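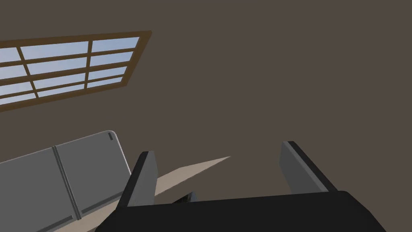

4.2 Refletância das paredes e distribuição da luz natural

Passemos às paredes. Na secção anterior tratou-se só do vão — orientação, área envidraçada, pinázios. Falta o resto da sala, que na prática decide quanto da luz que entra chega ao fundo. As salas de Ronimdale e de Skeseck têm planta semelhante e a mesma profundidade. O que muda é a tinta. Em Ronimdale, reboco claro, refletância medida de 70%. Em Skeseck, castanho mate até ao teto, refletância de 20%. Mobiliário retirado nos dois casos antes das medições, cortinas também.

As leituras foram feitas em agosto, céu encoberto, sempre à altura do tampo de uma mesa. Luxímetro Kuster, calibrado antes da campanha e verificado depois. Junto à janela os valores das duas salas quase não se distinguem: 3000 lux em Ronimdale, um pouco menos em Skeseck. Era de esperar, a componente direta do céu domina e a parede conta pouco. A diferença aparece a meio da sala e agrava-se daí para trás. No fundo da sala de Skeseck lê-se mal sem luz elétrica, mesmo ao meio-dia. Em Ronimdale lê-se.

Zoëga já tinha proposto, num relatório interno, que a queda se descrevesse por uma única constante por sala. Kaj Zoëga trabalhava com salas pequenas e quase quadradas, onde a aproximação serve. Nas nossas não serviu. A curva de Skeseck tem um joelho nítido a seguir à zona onde o céu deixa de ser visível do plano de trabalho, e uma só constante passa-lhe por cima. Optámos por dois troços, ajustados em separado. Menos elegante, mas os resíduos ficam aceitáveis.

4.3 Contraste e superfícies brilhantes 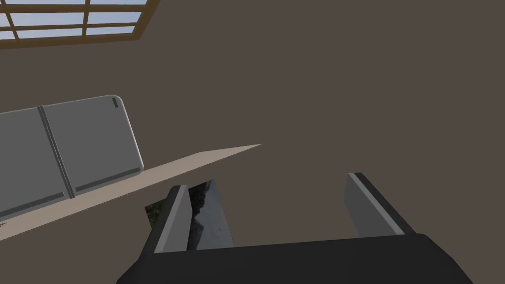 O conforto visual não depende apenas da iluminância. Uma sala pode cumprir o valor mínimo e ser desagradável na mesma, porque o olho compara o que está à frente com o que está atrás, e esta comparação não entra na média. Nos inquéritos de Skeseck a queixa mais repetida nem era a falta de luz. Era o «cansaço de olhar para a janela», expressão de vários dos inquiridos. Fundo escuro, vão claro, adaptação constante de um para o outro. Contra paredes castanhas e lisas como as da Figura 4 qualquer reflexo ganha peso: a peça preta e brilhante, fina, apanha riscas de cinzento e de branco-azulado que se destacam muito mais do que a própria parede. Num fundo claro o mesmo brilho teria contraste menor. Daí tratarmos os acabamentos brilhantes em conjunto com a cor das paredes e não num capitulo à parte.

Para quantificar isto usou-se a razão entre a luminância do reflexo e a do fundo imediato. Medida simples, com defeitos conhecidos: depende da posição do observador e ignora o tamanho aparente da mancha. Fixámos por isso o ponto de observação, sentado, de costas para a parede do fundo. Os casos com iluminância no vão acima de 2000 lux foram analisados à parte, dado que aí a janela por si só já satura a avaliação.

Resultado provisório. Pintar só a parede oposta à janela, com a tinta Clonlow de ensaio, melhora a leitura no fundo da sala mas pouco altera o contraste junto ao vão. Pintar a parede da janela faz o contrário. A segunda solução quase nunca é considerada em obra, talvez por ser a parede que menos luz direta recebe — e no entanto é essa que o ocupante vê encostada ao céu. Nos inquéritos, preferida por larga margem. Ficou por testar o efeito do teto, que em Skeseck não foi possivel repintar, e o da cor dos pinázios, que deverá ser menor mas não desprezável em janelas com divisões muito apertadas.

Uma reserva quanto à comparação entre as duas salas. O pavimento de Ronimdale é mais claro, o que puxa os valores do fundo para cima e se confunde em parte com o efeito das paredes. A correção aplicada está descrita na secção 4.4, juntamente com a incerteza do luxímetro.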